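Search Womlow Neighbors Letter
Search this site
Go

How we chose a smaller kitchen for the Saturday table

14/03/2020

By Margit Veres

Dear neighbors, many of you asked me why the Saturday table has moved from the big hall on Amerham Road to the small room behind the library. I promised to write it down, and I am sorry that it took me so long. English is my third language and I write slowly, so please be patient with me if a sentence goes a strange way.

When we began the Saturday table, we had the idea that a large room would bring a large company. The hall had places for many more people than we ever had. In winter we sat in one corner near the heater, with our soup and our bread, and the other end of the hall was dark. People came in at the door, looked over all this floor, and some of them went out again. I saw this with my own eyes more than once, and I would have done the same when I was new in Womlow.

The rent was the second matter. For the last year in the hall we paid 3485 dollars, and this was before heating. The library room costs us 1523 dollars for the year with heating included. I do not like to talk about money in a letter about food, but several readers wrote to ask, and these are the numbers.

So we moved. The room has one window to the yard, two sinks, a stove with four burners and a cupboard which does not close well. Thulani Motaung fixed the hinge two times and it is open again. We can sit eighteen people if the coats go to the corridor.

What we cook now

In the hall we cooked in the two big pots from the school sale, and every week it was soup, because soup is what a big pot wants. With four burners we have to think differently. The bean stew with smoked paprika is still the dish that people ask for. I soak the beans on Friday evening, and I put the salt at the end, as my aunt did. Thulani makes a corn porridge, quite stiff, with spinach and tomato next to it, and I was surprised how well the two dishes go on the same plate.

For the stew you need dry white beans, two onions, one carrot, a spoon of sweet paprika and half a spoon of smoked. Fry the onions slowly until they are soft and yellow. Take the pot away from the fire before you add the paprika – it burns in a moment and then everything is bitter. After this come the beans, the carrot and enough water to cover by two fingers. Leave it on a small flame for an hour and a half, or longer if the beans are old. At the end add salt, a little vinegar and, if you eat it, sour cream.

The bread still comes from Pyo on the corner, who keep the dark loaves from Friday for us at half price. Day-old dark bread is better for stew anyway, in my opinion.

Things to drink

We used paper cups in the hall, and by the end of each Saturday they made a full bag of garbage. Now everybody drinks from real cups that get washed, and I think people stay longer at the table with them. Tea is always there, black or peppermint. In the warm months we will also make the elderflower drink again, if somebody tells me where the bushes are this year after the cutting along the railroad.

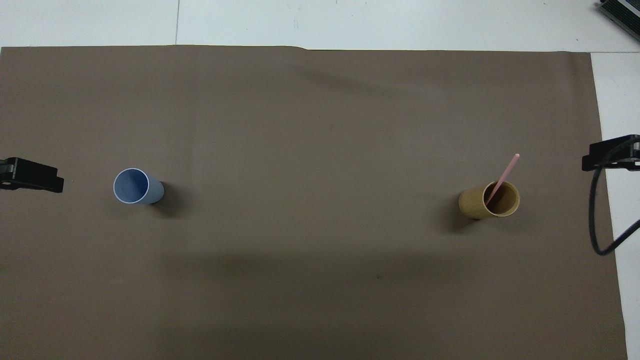
Two cups, one plain light blue without a handle and one mustard yellow. I like these two colors on brown.

Who does what

The list is on the inside of the cupboard door, so it is useful that the door stays open. Two people cook, two people set the tables, and whoever arrives last dries the dishes. Please write your name with a pen that can be read. Last month there was a name that we could not understand, and three different people thought it was theirs.

If you want to cook your own dish, tell me before Wednesday, so that I can go to the market with the right list. You do not need to be a good cook. You need to know your dish and to make it for eighteen people without falling into panic. I had my own panic in the first month, with cabbage rolls, and we ate at almost three in the afternoon.

Knives are a small problem. We have one good knife and several which would not cut butter. If you have a kitchen knife at home that you do not use, we would be happy to take it. Wrap it in a towel, please, and give it to me in the hand. Do not leave it in the book return box.

About the noise

The library has asked us to keep the door to the reading room closed from noon. This is fair. I ask especially the card players to remember it – you know who you are, and I know also, because I was sitting at the same table. The yard door can stay open when the weather allows.

About children: yes, they are welcome, and they do not need to be registered. There is a low shelf with pencils and old maps from Wivside that they may draw on. The maps are out of date by many years, so no harm is done. I found my own street on one of them, drawn as a field with a well.

The next thing I want to solve is the storage of the big pots. They do not fit in the cupboard and they stand now in my hallway, one inside the other, with umbrellas in the top one. If some group in Womlow or Amerham cooks for a hundred people and needs them, please write to me. They are heavy, and you will need a car.

Comments (3)

Lena from Mill Lane
Thank you for the recipe, Margit. I used canned beans and cut the time to half an hour, and it was good. My husband wanted more vinegar.

T. Motaung
The hinge needs a longer screw. I will bring one.

Old Bellows
I liked the hall. But I was cold there, I admit it. Can the card table move closer to the yard door?

Recent items

Seed swap at the Wivside allotments: what to bring
Bus 3 to Amerham: new stop by the pharmacy
Lost and found from the winter concert
A walk along the old railroad, with map
Letters: more on the street lamps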